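Pullside — playtest logs, README

Last touched in September by Emrys. If something's out of date, tell Margit, she has write access and I mostly don't anymore.

What this is

Match logs from the closed playtests of Pullside, the two-player co-op physics game we're making at Okia. 115 matches, all on the Kurkville map. Raw event stream plus a cleaned table per match. No audio, no chat, no account names. We dumped it in one place so people would stop asking me for it over email.

Who it's for

Designers mostly. Balance people. Anyone trying to work out why the second half of Kurkville feels slow (it is slow, see below). Modders on the test list can have it too, Veronika okayed that.

How it was collected

Every match ran on the Llewellyn build. Console pads only, no mouse and keyboard. 12 pairs, most played more than once. Players got the tutorial and then nothing else — no hints, no coaching from us. Veronika Holzer ran the evening slots, Mared Maddocks the morning ones. Morning players were better. No idea why, don't read to much into it.

Logging is at 60 ticks a second. Server side. If a client dropped, the server kept writing and the gap shows as repeated positions, so watch for flat lines before you decide somebody was standing still.
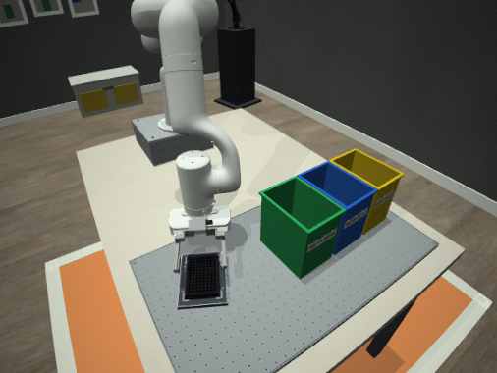

Files

matches/ has one folder per match. Inside: events.csv, positions.csv, meta.json.
tables/ has the cleaned stuff. Start here if you just want numbers.
scripts/ is two loaders and a plotting thing Roksolana wrote. Needs a recent Python. The plotting thing is slow on long matches, let it run.

Columns in events.csv

tick — server tick, starts at zero when the gate opens
player — a or b, nothing else
action — grab, drop, throw, pull, revive, ping
target — object id, blank for ping
ok — 1 if the server accepted it

"ok" is not "did it help". A throw into the canal is still ok = 1. People have gotten this wrong in slides twice now.

Columns in positions.csv

tick, player, x, y, z, stamina. Units are game units, Kurkville is bigger than it looks. Stamina goes negative for a tick or so after a revive. Known bug, left it in on purpose so the data matches what players felt.

Cleaning

Tables drop anything before the gate opens and anything after the result screen. Pings closer together than a few ticks are merged, some people just hammer the button. Raw files are untouched, so if you disagree with the merging go do your own.
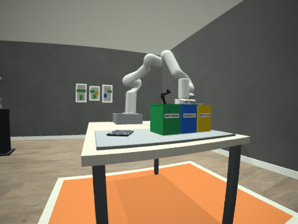 Simulated room, table on an orange floor mat.

Known problems

- Pair ids are not stable between builds. Only use them inside this set.
- Rematches are marked in meta.json but the flag is missing on some early ones. Check the start times.
- The rope physics changed mid-test. Small patch, Mared swears it made no difference, I think it did. Field "rope" in meta.json says old or new.
- Kurkville second half: the bridge spawn was broken for the first batch so everybody walked the long way. That's your slow part. Filter on bridge = 1 before complaining to the level team.
- Timestamps are local to the server. Not UTC. Sorry.

What not to use it for

Matchmaking. Way too few pairs and most of them knew each other already. Also don't quote win rates from this in anything public — difficulty was set low for the whole test and the numbers look silly.

Versions

v1 was tables only. v2 added raw files and fixed the swapped player letters. If you have v1 on your drive somewhere delete it please, the a/b swap will ruin your day.

Access and questions

Internal share, folder is named after the build. Test-list modders get a link from Veronika Holzer. Schema questions go to Roksolana Shevchuk, everything else to Margit Westerberg. Put the match folder name in the subject line or it'll sit there.

To do

Map overlay for the plots. Backfill the rematch flag. Write down what the stamina numbers acutally mean, currently that lives in Mared's head.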